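On 13th July our group of 19 visited the regional airport of Tumine as guests of the cargo company Trasance. We came by the early bus from Valente and waited long at the gate for our badges.

Fuad Derese from the airport showed us the new apron first – it has places for 40 small aircraft – and then the baggage hall.
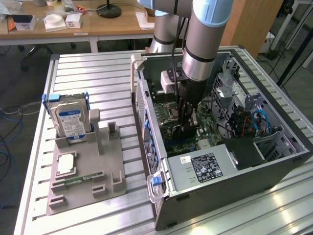

Will there be direct flights to Plikero? The airline wants to start them next June, if the night permit is given.

Lunch was in the staff canteen, very good soup.

Comments

marek_t: Is the bus from Valente still running?

Ilse: Yes, stop 362, by the old terminal.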